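Home Products Newsroom Store Finder Support

PRESS RELEASE

Tandine drops the "always tidy" claim from its brick trays and publishes the survey behind the decision

TRIRNUVICO, May — Tandine, the maker of the Prilla line of open storage trays, will remove the words "always tidy" from all Prilla packaging and advertising. The company is also withdrawing its color sorting guide, a folded sheet that has come with every Prilla set and tells families to keep one color of toy brick in each tray.

The change follows a survey of 1,436 households that bought a Prilla set and registered it. Each was asked to sort its bricks by color on the first day, to carry on in whatever way it liked, and to report back after a full school term. At the end of that term, 252 households said their bricks were still sorted by color. The rest, well over four in five, had gone back to mixed trays, a single large bin or the floor.

"We sold people a picture of a playroom," said Isamu Kawaguchi, head of product at Tandine. "I approved that picture. I have small children and I have never had that playroom, so I should have asked more questions before it went on a box."

Tandine is publishing the results in full, including the ones that do not help it sell trays.

What goes wrong with color

Color is the first thing most adults reach for when they sort bricks. It is quick to explain and looks good on a shelf. The households that gave it up had a different view of it by the end of the term, and their written comments make the same complaint many times over: children do not look for a color. They look for a shape.

A child who wants a wheel, a hinge or a round piece has to search every tray to find it. By the time the piece turns up, the trays have been emptied onto the table. One parent wrote that the sorted set "lasted until someone needed a door." Another asked whether anyone at Tandine had met a six-year-old.

Round and curved parts were the most common source of trouble. They roll, they do not stack with the square bricks, and families could not agree on where they belonged. In a color system a red round piece goes in with the red blocks and is lost at the bottom of the tray.

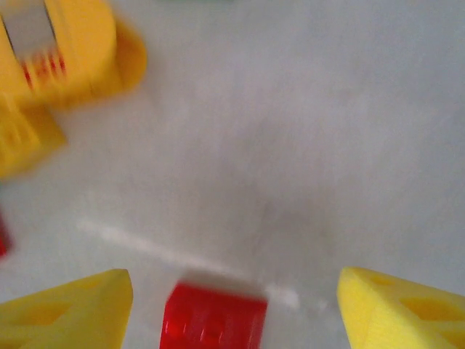
A red cylindrical piece on a pale tabletop.

Parts with two colors caused arguments as well. The color guide had nothing to say about a yellow round piece with a gray center. Several households threw the guide away over this sort of thing, and Tandine's own staff could not settle the question when they were asked.

The sorting time did not hold up either

The old packaging promised that a full sort would be "done before dinner." Tandine now considers that line unsupported. Households that kept a record spent a median of 80 minutes on the first sort, and very few of them said the children stayed for all of it. The second sort was shorter. Most families never did a third.

The company had expected the work to get faster with practice. There is little in the answers to show that it did. Families who said it became easier had mostly stopped being strict about it, which Tandine counts as sensible behavior and no credit to the tray.

Tandine would also like to be clear about its competitors. Ruppert, whose lidded drawers sell in many of the same stores, makes a similar promise on its boxes. Tandine did not test Ruppert drawers and makes no claim about them. It simply doubts that a lid changes anything once the bricks are out.

What a half-finished sort looks like

Catalog photography is part of the problem. Storage companies show either a heap or a finished row of full trays, and leave out the long stretch in the middle, where most real tidying stops. From now on, Tandine's product pages will include tables with work still to do.

A typical one has three trays side by side near the back of a beige tabletop, the outer two dark teal-green and the middle one white. The left tray holds a single yellow brick. Green bricks have gone into the white tray and red into the one on the right. In front of them is the pile, with red, yellow and green still mixed together and one yellow brick off on its own. Anyone who has cleared a table before a meal will know the stage. The system is easy enough to read, and there is plenty left that has not been put into it. 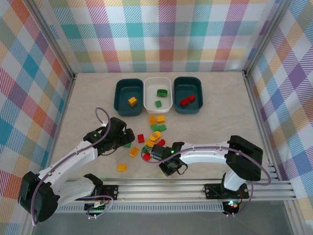
What Tandine is changing

The trays themselves stay as they are. Tandine has looked at dividers, lids, labels and a stacking frame, and has decided against all of them for now. The survey gave no reason to think that more parts would help a family that had already lost interest in the parts it had.

The printed guide will be replaced by a single card. It makes 2 suggestions, and both came from the households themselves:

Keep one tray for odd parts, meaning anything round, hinged, clear or small enough to vanish. Let everything else mix.

Stop when the table is needed for something else. Push the trays to the back and leave the rest of the sort for another day, or for never.

The card does not tell families which color goes where. Those who enjoy sorting by color are welcome to do so, and the 252 households that kept it up were by and large happy with the result. Tandine went back to these households to ask what set them apart. Many had only one child using the bricks, and a good number admitted that an adult did the sorting alone after bedtime. The company does not see this as a method it can recommend on a box.

"People keep asking me what the right system is," Kawaguchi said. "I don't think we have one. We have a decent tray. It holds bricks, you can see into it, and you can carry it to the sink and rinse it. I would sooner print that than another promise."

Limits of the survey

Readers should treat the numbers with some caution. Every household had bought a Prilla set, so families who never wanted trays in the first place are missing. The answers were reported by parents and were not checked by anyone at Tandine. Keeping bricks "sorted" was left to each family to define, and the comments suggest that some were generous with themselves. The true share of tidy trays may be lower than the survey shows.

Nor did the survey ask children what they thought. Tandine regards this as a mistake and plans to put it right in the next round, with questions that can be answered at the table during play.

The company has been urged by some of its retailers to wait for that second round before changing the box. It has declined. The claim was made without evidence, and Tandine sees no reason to leave it in print while it goes looking for some.

Availability

Prilla trays with the new packaging will reach stores as current stock runs out. The price is unchanged. Customers who own an older set and would like the new card can download it from the support pages or ask for a printed copy by mail at no charge. The old color guide will stay online for anyone who wants it, with the survey results attached to the front.

About Tandine

Tandine designs and sells household storage for toys, craft supplies and kitchen drawers. Its head office and sample room are in Trirnuvico. The Prilla line is sold through independent toy stores and directly from the company.

Media contact: Tandine Press Desk, Trirnuvico. Survey questions and full response tables are available on request.

© Tandine. All rights reserved. Privacy Contact Back to top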